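Offene Werkstatt in Clollville: Ein Nachmittag zwischen Greifern, Gewindeeinsätzen und Filterkaffee

Freitag, 27. September 2019
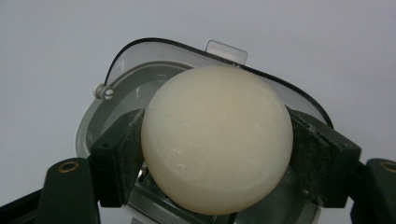
Der Handgreifer in Aktion: helle Kugel zwischen zwei schwarzen Greifbacken, dahinter ein Küchengerät mit Rauchglas-Optik am Deckel.

Eigentlich wollte ich nur mal kurz reinschauen. Zwei Stunden später stand ich immer noch an derselben Werkbank und hatte meinen Bus verpasst (und den danach auch). Aber von vorne!

Die Gemeinschaftswerkstatt Surnlow in Clollville macht einmal im Jahr ihre Türen auf, und weil ich seit Juni zu Hause an einem eigenen kleinen Greifer herumbastle, war für mich klar, dass ich da hin muss. Mein Exemplar liegt derzeit in Einzelteilen in einer Brotdose. Es klemmt, es quietscht, und beim letzten Versuch ist mir der linke Finger an der Schraubstelle einfach ausgerissen. Ich hatte also Fragen.

Die Werkstatt liegt im Hinterhof einer alten Druckerei, 200 Meter vom Bahnhof weg, und man findet sie trotzdem nicht. Das Schild hängt so, dass man es nur beim Rausgehen lesen kann. Drinnen dann der übliche, wunderbare Geruch nach warmem Kunststoff und Kaffee, links die Holzecke, rechts die Elektronik, und ganz hinten, hinter einem Vorhang, die Leute mit den Robotern. Da bin ich natürlich sofort hin.

Das Projekt dort heißt Rweyemamu, fragt mich bitte nicht, wie man das betont, ich habe drei Varianten gehört. Die Idee dahinter gefällt mir sehr: Man baut zuerst einen Greifer, den man selbst in der Hand hält und mit dem man alltägliche Handgriffe in der Küche durchspielt. Zugreifen, anheben, umsetzen, loslassen. Erst wenn das mit der Hand vernünftig geht, kommt später der Arm dazu. Ich hatte es zu Hause genau andersherum gemacht, also erst drei Wochenenden an Motoren und Kabeln gesessen und dann gemerkt, dass meine Finger überhaupt nichts festhalten. Na ja.

Die Arme von dem Ding sind dunkelgrün, und in ihnen sitzen messingfarbene Gewindeeinsätze. Genau die fehlen bei mir! Ich hatte meine Schrauben direkt in den Kunststoff gedreht und mich gewundert. Mir wurde dann sehr geduldig erklärt, wie man solche Einsätze mit dem Lötkolben einschmilzt: nicht drücken, nur das Gewicht des Kolbens arbeiten lassen, und zum Schluss mit etwas Flachem plan andrücken, solange alles noch weich ist. Ich durfte an einem Abfallstück üben. Mein erster saß schief wie ein Zaunpfahl nach dem Sturm, der zweite ging schon.

Am längsten haben wir über die Greifbacken geredet. Die sind fast schwarz, klobig, und man sieht ihnen die Arbeit an, überall helle Schrammen und Staub. Ich fand das sympathisch. Runde Sachen sind ja gemein, die berührt man links und rechts nur auf einer kleinen Fläche, und wenn die Backen nicht genau gegenüberstehen, dreht sich das Ding weg oder springt einem entgegen. Bei mir daheim sind auf diese Art schon zwei Tischtennisbälle unter dem Kühlschrank verschwunden. Der Tipp, den ich mitgenommen habe: möglichst auf halber Höhe fassen, und die Backen vorher mal ohne alles zusammenfahren und gegen das Licht halten. Wo es durchscheint, muss nachgearbeitet werden.

Beim Durchprobieren darf am Greifer übrigens jeder mal ran, auch Kinder, und die waren durchweg besser als ich. Ich drücke zu fest. Das sei die häufigste Anfängerkrankheit, hieß es, und man solle sich vorstellen, man hält ein rohes Ei. Habe ich gemacht, hat ein bisschen geholfen.

Weniger toll: In der hinteren Ecke war es so eng, dass bei bis zu 10 Leuten am Tisch nur noch die erste Reihe etwas mitbekam. Und der Vortrag über Kabelführung, auf den ich mich gefreut hatte, fiel aus, ohne dass es irgendwo angeschrieben stand. Dafür gab es Pflaumenkuchen, und der war hervorragend.

Auf dem Rückweg habe ich noch im Zug eine Liste gekritzelt: Einsätze in M3 bestellen, die Finger komplett neu zeichnen und dicker machen, weicheres Material für die Backen testen, Brotdose gegen einen richtigen Kasten tauschen. Mit den Fingern fange ich am Wochenende an. Wer Erfahrung mit Gummibelägen hat, die nicht nach einer Woche abblättern, schreibt mir bitte, ich habe inzwischen drei Kleber durch und bin mit keinem glücklich.

Zuletzt erschienen

Mein Greifer klemmt, Teil 2: Zahnräder und andere Ausreden
Besuch auf dem Bastlermarkt Saltcombe
Lötkolbenspitzen reinigen, ohne sie zu ruinieren
Werkbank aus Türblatt: Was nach einem Jahr davon übrig ist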